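Les questions ci-dessous reviennent le plus souvent à l'accueil et au téléphone. Elles concernent les cuvettes, les réservoirs et les abattants présentés dans la salle d'essai de Clitach. Dernière mise à jour : 30 octobre 2021.

# Salle d'essai sanitaires : questions fréquentes

## La visite

### Faut-il prendre rendez-vous ?

Non pour regarder, oui pour une démonstration. Prévoyez une vingtaine de minutes par modèle si vous voulez comparer les abattants et les commandes de chasse. En novembre, la salle ferme une heure plus tôt.

### Que trouve-t-on dans la salle ?

Des WC posés à même le carrelage gris marbré, entre les cartons, avec lunettes et couvercles montés ou à part. C'est un espace de travail autant que d'exposition. Les modèles changent de place selon les arrivages et l'un d'eux peut être partiellement démonté le jour de votre passage. Si vous venez pour une référence précise, appelez avant. 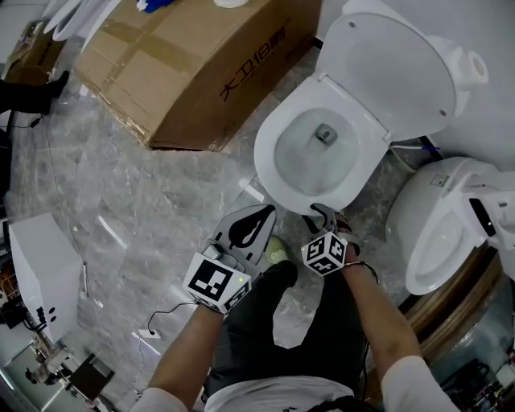

### Peut-on manipuler les abattants ?

Oui. Levez et baissez la lunette et le couvercle séparément, plusieurs fois. Les modèles à frein de chute ne doivent pas être poussés vers le bas, le mécanisme s'use vite si on le force. Évitez simplement de vous asseoir sur un couvercle fermé.

### Les WC exposés sont-ils raccordés ?

Cela dépend du modèle et de la période. Ne déclenchez pas la chasse sans demander.

## Choisir un modèle

### Quelle différence entre la gamme Roltis et la gamme Drundine ?

Roltis regroupe les WC classiques, avec réservoir et abattant simple. Drundine regroupe les WC à abattant électronique. Pour un Drundine, il faut une alimentation électrique à proximité de la cuvette, posée par un électricien selon les règles applicables aux pièces d'eau. Si vous ne pouvez pas amener de courant, restez sur un Roltis.

### Quelles mesures faut-il apporter ?

La distance entre le mur fini et l'axe de l'évacuation, la largeur libre de chaque côté de cet axe et la profondeur disponible devant la cuvette. Mesurez après la pose du carrelage et des plinthes, ou ajoutez leur épaisseur. Notez aussi de quel côté arrive l'eau. Une photo de l'installation actuelle rend service, surtout en rénovation.

L'erreur la plus fréquente concerne l'évacuation. Une sortie au sol et une sortie au mur ne se remplacent pas l'une l'autre, et le raccord qui arrange tout n'existe pas toujours.
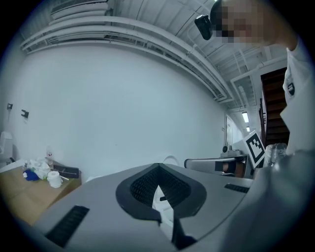
Quand la distance tombe entre deux cotes, nous conseillons de prendre la plus courte et de laisser un léger jeu derrière le réservoir. Un WC décollé du mur de deux ou trois centimètres se nettoie mal mais fonctionne - un WC trop profond ne se pose pas du tout.

### L'abattant est-il compris ?

Oui pour Roltis et Drundine. Pour les cuvettes de la série Suksawat, il se commande à part, sous la référence 3220 pour le modèle standard. Vérifiez l'entraxe des fixations si vous souhaitez conserver votre ancien abattant.

## Déballage et entretien

### Comment ouvrir le carton ?

À plat, près du lieu de pose, et à deux personnes. Coupez l'adhésif avec une lame courte, sans l'enfoncer. Retirez d'abord les pièces de l'abattant et la visserie, puis les cales en mousse, et soulevez la cuvette par le dessous. Ne la tirez jamais par la lunette. Gardez le carton et les mousses jusqu'à la fin de la pose, un retour sans emballage est refusé.

### Que faire si la céramique est fêlée ?

Ne posez pas le WC, même si la fêlure paraît superficielle. Photographiez le défaut, l'étiquette du produit et le carton, puis envoyez le tout au service après-vente avec le numéro de commande.

### Avec quoi nettoyer ?

Un chiffon doux et un produit ménager non abrasif. Les poudres à récurer rayent l'émail, et les produits chlorés laissés longtemps sous la lunette abîment les charnières. Sur un abattant électronique, coupez l'alimentation avant de passer le chiffon et ne pulvérisez rien directement sur les commandes. Pour le bouton de chasse, essuyez à sec.
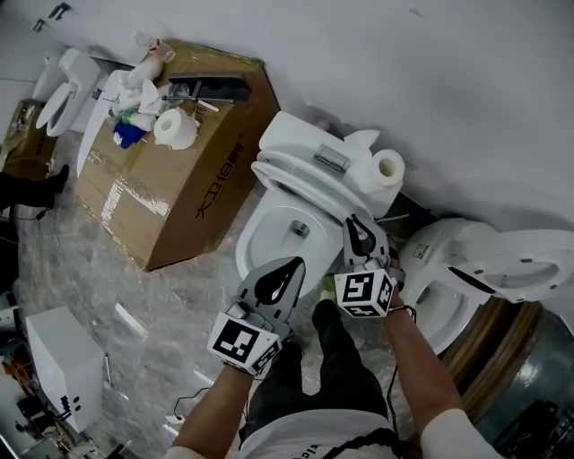 *WC à réservoir, couvercle relevé, bouton de chasse rectangulaire sur le dessus.*

### Comment démonter la lunette pour un nettoyage complet ?

Sur les modèles à déclipsage, relevez lunette et couvercle, appuyez sur le bouton de chaque charnière et tirez droit vers le haut. Sur les autres, il faut dévisser par le dessous. Repérez les rondelles avant de les retirer.

### Peut-on commander une charnière ou un joint seul ?

Oui, au comptoir ou par courrier. Indiquez la référence inscrite dans la notice.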